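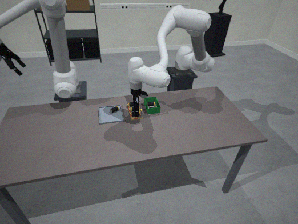 Willora battery-fitting set

README for the student project group, Plunar College robotics club

Contents

This folder holds the simulated episodes our club made during the spring term for the MacKinnon student competition, task 3 (fit the batteries). All of it was made in the simulator. The club has no real two-armed cell, and nothing in the set was recorded on hardware.

There are 86 episodes. Of these, 43 were driven by club members using the hand controllers, and the other 43 were played back by the scripted planner from the same starting layouts. The two halves are in separate folders, manual and scripted, and the episode numbers match across them.

The task

Batteries start in or near the trays on the table. They have to end up on the circuit board, each one the right way round, so that the bulb circuit is complete. An episode ends when the operator presses stop or when it reaches 2000 steps. Episodes that ran out of steps are kept and have timeout set to yes in the index file.

Either arm may be used. Most of our operators stuck to one arm and left the other parked, so please don't treat the set as a good source of two-handed work.

Views

Each episode has a room view and a close view from each gripper. The close views move with the wrist, so the fingers are always in shot and the background changes a lot. When an arm is parked or swinging between places, its close view can show mostly the other arm, the floor or the wall. We left these stretches in. If you only want the parts near the table objects, use the near_table column to filter.
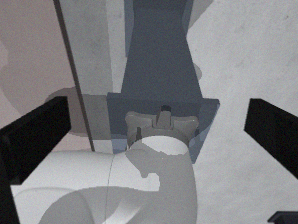
Close view between the gripper fingers, with the white arm below.

Files

index.csv – one line per episode, with operator code, layout number, timeout and result
layouts – starting positions of the trays, board and batteries
manual, scripted – the episodes themselves
notes.txt – remarks typed in by operators, spelling not corrected

Joint angles are in degrees, and gripper opening goes from 0 (closed) to 1 (open). Times are counted from the first step of the episode. Operator codes are letters handed out at the first club meeting and can't be traced back to a person from this folder.

Labels 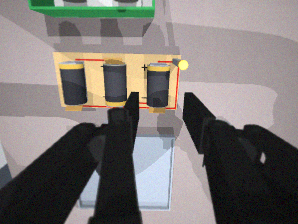
Polarity is labelled separately for every battery, and this was the part that took the most checking. The label says which way the battery points, whether or not the circuit is complete. The direction alternates along the row, so with the outer two batteries showing yellow at the top, the middle one has its yellow ring at the bottom. The plus and minus marks on the board are small in the close view and a finger can easily cover them, so label from the yellow ends and then compare with the layout file. Two members labelled each episode. Where they disagreed, the label is set to unsure.

Known problems

The manual episodes before the April update have a slight delay between the controller and the gripper. It shows as a short pause before each grasp.

Layout 3 places one tray close to the edge of the table. The scripted planner handles it badly and often times out.

Use

Free for teaching and for other teams in the competition. Please name Willora if you use it in a report. The loading script needs Wimau, the club's small Python package – a copy is in the tools folder, along with the settings we used.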